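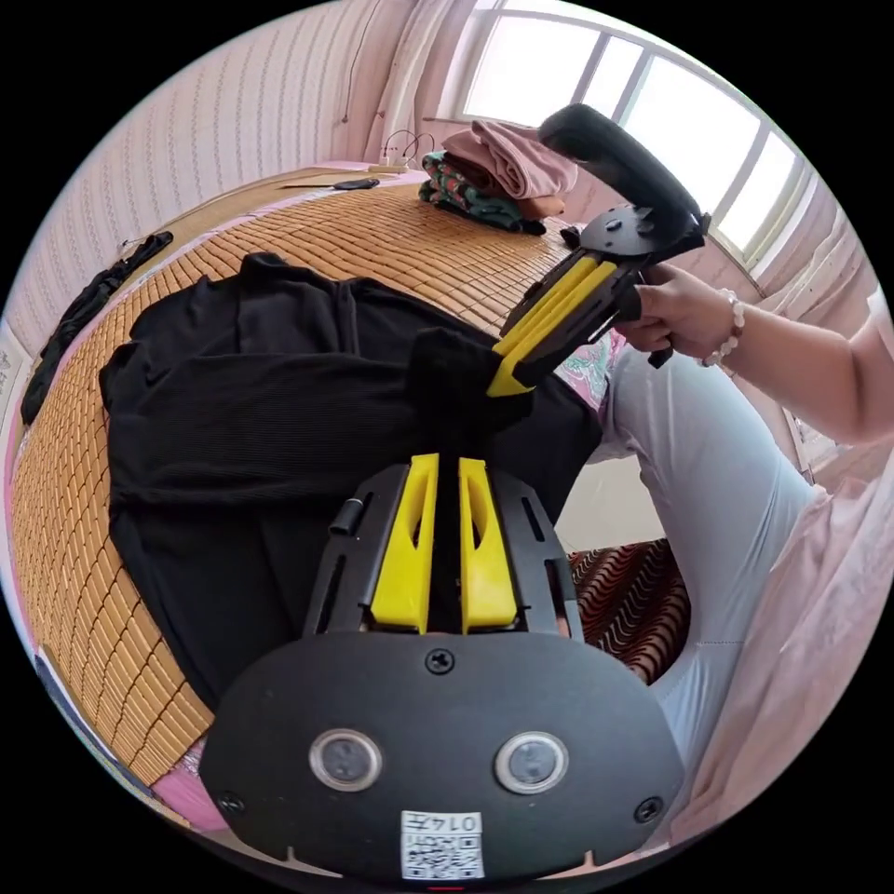 Folding Knitwear and Storing It Flat - Frequently Asked Questions

Last revised 2025-05-28 by Jawad Mohmand, Broststead Textile Care

Can I fold on a bed?
Yes, if the surface is firm. A soft mattress lets the fabric sink and the fold lines drift. A bamboo tile mat laid over the sheet gives enough resistance for most garments.

Does a tile mat snag knits?
Rarely. Run a palm over the mat first and check for raised cord between the tiles. Lift the garment to reposition it; do not drag it.

How should a long ribbed cardigan be folded?
Lay it front down and close the ribs by hand so the width is even from shoulder to hem. Bring each side in to the center line with the sleeve laid straight down along it. Fold the hem up in thirds. Ribbing stretches under its own weight, so support the middle when you lift it.

Can I hang it instead?
Not for long. Knits over 200 grams tend to drop at the shoulder.

Black fabric hides the seams. How do I find the fold line?
By touch. The side seam is thicker than the body. Work in daylight near a window where possible.

What order should a stack go in?
Largest and heaviest at the bottom. Prints and plain colors can share a stack once they have been washed separately a few times. Keep new dark items apart - dye can rub off onto pale pinks and tans.

How high can a stack be?
We suggest 8 garments for medium knits, 9 for thin ones. The Zudden shelf box takes about 98 liters and should not be filled by pressing down.

What about small pieces with straps?
Fold the straps inward onto the body and roll from the other end. Store them in a separate tray.

Do creases from folding come out?
Usually overnight on a flat surface. For cotton blends, use low steam held clear of the fabric.

Who do I contact about a damaged storage box?
Write to Facundo Sosa at the Broststead service desk and include the order number.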